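Technik > Robotik > Software

28. Juni 2019, von Boonmee Jitpraphai

Seit gestern Nachmittag steht Ilus 2 zum Herunterladen bereit, und ich habe meinen Feierabend dafür geopfert (gern, muss ich zugeben!). Für alle, die erst jetzt dazukommen: Ilus ist der Bewegungsplaner von Skudo, und zwar der, bei dem man Kontaktbewegungen wie Wischen, Drücken oder Schieben beschreiben kann, ohne jeden Wegpunkt von Hand zu setzen. Die erste Version konnte das auf dem Papier auch schon. In der Praxis hat man dann doch wieder bis in die Nacht an Kraftgrenzen geschraubt, und am nächsten Morgen war der Tisch zwei Millimeter höher und alles ging von vorne los.

Die große Neuigkeit steckt in der Flächenplanung. Früher hat Ilus sich eine Fläche genommen und stur Bahn an Bahn gelegt, egal, wo der Dreck war. Jetzt füttert man den Planer mit einer Maske aus der Bilderkennung, und er legt die Bahnen nur noch dorthin, wo es etwas zu wischen gibt, mit einem einstellbaren Rand drumherum. Die Maske darf sich unterwegs auch ändern. Wird ein Fleck beim Wischen breiter (wer Kinder hat, kennt das), plant Ilus den Rest der Bahn neu, und der Arm muss dafür nicht anhalten.

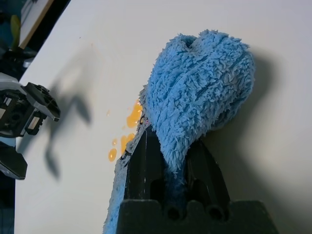

Mikrofasertuch im Greifer, daneben die orangegelben Tropfen auf der Tischplatte.

Das Tuch ist übrigens der Teil, vor dem ich am meisten Respekt hatte. Ein steifer Schwamm hat eine Form, die kann man dem Planer als Werkzeug mitgeben und fertig. So ein flauschiges Ding knüllt sich dagegen jedes Mal anders zusammen! Ilus 2 versucht gar nicht erst, jede Falte zu modellieren. Der Planer bekommt von der Handgelenkkamera eine grobe Schätzung, wie weit der Stoff über die Finger hinausreicht, rechnet daraus eine Kontaktzone und lässt den Rest die Kraftregelung erledigen. Ich fand das beim Lesen der Notizen erst ein bisschen geschummelt, inzwischen gefällt es mir richtig gut. Eine Neuplanung dauert laut Skudo 12 Millisekunden, auf meinem betagten Rechner waren es 63, und selbst damit lässt sich arbeiten.

Dann die Sache mit den zwei Armen. Bisher liefen die als getrennte Planungsprobleme, und wer wollte, dass sie sich nicht ins Gehege kommen, musste Sperrzonen einzeichnen. Das entfällt. Beide Arme hängen jetzt an einem gemeinsamen Zeitplan, und man sagt nur noch, welcher die Aufgabe führt. Der andere weicht aus, hält sich bereit oder bekommt einen eigenen Auftrag. Bei mir im Simulator hat das auf Anhieb geklappt, bis auf einen Fall, in dem der freie Arm sich sehr höflich bis in die hinterste Ecke zurückgezogen hat und dort geblieben ist. Dafür gibt es einen Parameter, er heißt «Rückkehrneigung» und steht ab Werk auf null. Warum auch immer.

Was mich nervt: Die alten Konfigurationsdateien werden nicht automatisch übernommen. Es gibt ein Skript zum Umwandeln, das bei meinen Dateien die Greiferdefinitionen verschluckt hat, und zwar ohne Fehlermeldung. Also bitte vorher sichern! Auch die Anbindung an Cletico, mit dem viele von euch ihre Kameras kalibrieren, fehlt noch und soll im September nachkommen. Bis dahin muss man die Kalibrierung von Hand exportieren und beim Start angeben. Geht, ist aber fummelig.

Zum Geld: Für Hochschulen und Bastler bleibt die Grundversion kostenlos, die Lizenz für Firmen kostet 399 Euro im Jahr und Arbeitsplatz. Die Maskenplanung ist in beiden enthalten, der gemeinsame Zeitplan für zwei Arme nur in der bezahlten. Das finde ich schade, gerade an den Unis stehen doch die meisten zweiarmigen Geräte herum.
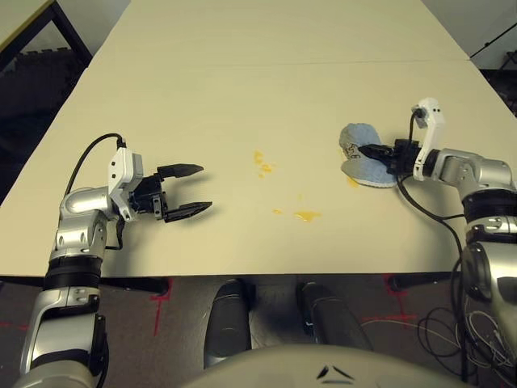
Chantharasri sieht das gelassener und schrieb mir, für die Lehre reiche ein Arm völlig aus, viel wichtiger sei, dass man endlich in der Oberfläche nachschauen könne, weshalb eine Bahn verworfen wurde. Bei der ersten Version habe man dafür die Protokolle durchsuchen müssen, und die Studierenden hätten nach der dritten Fehlermeldung aufgegeben.

Stimmt, die Anzeige hätte ich fast unterschlagen. Klickt man auf eine verworfene Bahn, wird sie rot eingeblendet, dazu die Stelle, an der es hakt: Gelenkgrenze, Kollision, zu wenig Anpressdruck. Ich habe damit in ein paar Minuten einen Fehler gefunden, den ich seit Wochen der Kamera in die Schuhe geschoben hatte. (Es war ein Vorzeichen. Meins.)

Die Notizen zur Version liegen dem Paket bei, vorerst leider nur auf Englisch. Wer das Umwandlungsskript mit eigenen Greiferdefinitionen ausprobiert, schreibt mir bitte, ob bei euch auch etwas verschwindet. Ich sammle die Fälle und schicke sie nächste Woche gebündelt an Skudo.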